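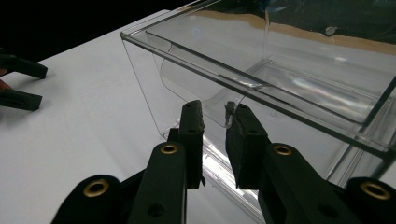

Knut Haberkorn asks whether a clear storage box is worth the trouble when an opaque one hides scratches and costs less. Depends what goes in it. For drawing sheets, film and thin templates I want to read the contents from the side without lifting anything out.

Second point for Knut: clear walls show glare. Under a ceiling light the lower part of the box throws streaks and a bit of rainbow, and a clear sheet stored in it is hard to find by eye. Look for the edge line. The face of the sheet is close to invisible.

On curved inserts. A flexible sheet stood on its edge inside a box will hold an arc by itself if it is longer than the space it stands in. It pushes outward at both ends. Fine for a week, less fine for a whole July in a warm room, when it may keep the curve.

My working box for this is 312 mm on the long side. Sheets up to 300 mm go in flat. Anything longer gets bent or goes in the Graslow drawer.

Setup notes, one per post, same order I use at the bench.

1. Cover the table. White paper over the whole top, running past the wood at the left and right. Creases are harmless if the box doesn't rock. Put the box near the center, long side pointing away from you, and leave clear paper in front for your hands.

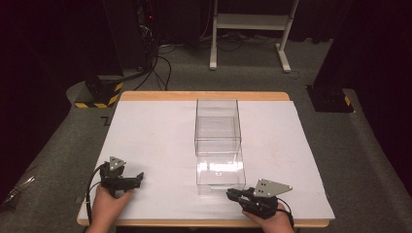 2. Wipe the walls inside first, then outside. Microfiber, water, one drop of dish soap. No ammonia until you know which plastic you have. Paper towels leave fine scratches that show up later under side light.

3. Handle the box by two opposite walls, low down. Lifting by the rim flexes a thin wall.

4. Put the sheet in edge first and let it open slowly. If it has a tab, keep the tab where you can reach it.

5. Label the short end. I number mine. The current one is 41, and the number goes in a notebook with the sheet sizes.

Beathag Carnegie wanted to know about stacking. Two high with lids, one high without. I had three high on an Ostermann shelf and the bottom one bowed.

Malte Kohlhase: yes, the Werdale lids fit, but tight. Warm them in your hands for a minute.

Dividers next, when the Grureler strips arrive.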